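The code that decides when to let go

By Yi-an Son

The first thing Ju-won Seok shows me is a graph. It's a flat green line with a small bump in it, and he is very fond of the bump.

"That's the bowl touching the table," he says, leaning in to trace it with a pen. "Everything before that is easy. Everything before that is just driving."

Seok leads the planning work at Nasero, a software company that has taken over the top floor of an old printing works in Stonholm. The company doesn't build robots. It writes the layers that sit between a camera picture and a moving arm – the part that works out what's on the table, picks an order to do things in, and keeps two arms from smacking into each other on the way. I came expecting to spend an hour. I stayed until the lights in the stairwell had gone off, and I still had questions written on the back of my hand.

The planner is called Selstead, and it has a lovely, slightly stubborn way of going about things. Give it a goal such as "put the bowl beside the toaster" and it sketches 300 possible paths for each arm, throws out the ones that would end in a collision, and scores what's left. It likes paths that keep the elbows low. It dislikes twisting the wrist near the end of its range, and it really dislikes crossing one arm over the other. All those likes and dislikes are numbers in a plain text file, and I got to watch Seok change one. He doubled the penalty for wrist twist, ran the planner again in simulation, and the path on his screen swung out wide like a truck taking a corner.

"Too much," he said happily, and changed it back.

Perception is a separate program, and it has the harder life. Kitchen things are awful to look at if you're a computer. Chrome reflects whatever is near it. A glossy black pan can read as a hole in the table. Clear plastic is worst of all, because a depth camera tends to look straight through it and report the surface underneath. For months the team's software believed a storage container was a faint wrinkle.

The fix was a tool named Sundaram, and it's my favourite thing in the building. Where the depth reading and the colour picture disagree, Sundaram doesn't try to choose a winner. It marks the patch as doubtful and passes the doubt along to the planner, which then treats that patch as solid until it learns otherwise. The arms give it a bit of room. If the job needs them to go closer, the planner asks for another look first. The whole thing is 502 lines long, comments included, and one of the comments is a recipe for barley soup.

I asked what happens when two bowls are nested, or look as if they might be. Seok laughed and opened a folder of 37 test cases labelled "arguments". Is it one object or two? If the gripper pinches the rim, does it get the top one, or both? The planner's answer these days is to hold off on deciding. It plans a short lift, checks whether the shape left behind matches what it expected, and replans from there. Replanning used to be slow enough that you could go and fill a kettle. Now it takes 11 milliseconds, and the arm only seems to hesitate, the way you might with your hand over a box of chocolates.

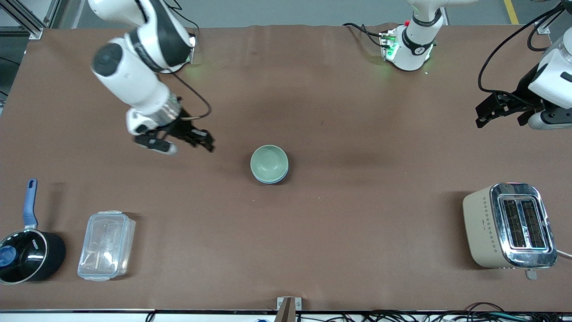 Below the arms: a bowl, a saucepan, a clear container and a toaster on the paper-covered worktable.

Then there's the bump. Letting go sounds like nothing, but a gripper that opens too early drops the bowl, and one that opens too late has already tried to push it through the table. Nasero's control loop watches the effort in each joint and waits for the load to change. The trouble is that cables tug, joints rub, and a heavy cable swinging the wrong way can look a lot like contact. Version after version has been written to tell the two apart. The current one compares both arms, and if only one of them feels something, it waits a beat longer before it opens its fingers.

The team will put the logging viewer out as a free download in March. It's the tool that draws Seok's green line, and it lets you scrub backwards through a run and see what the planner believed at any moment, doubts and all. He'd like people to send in their own bumps.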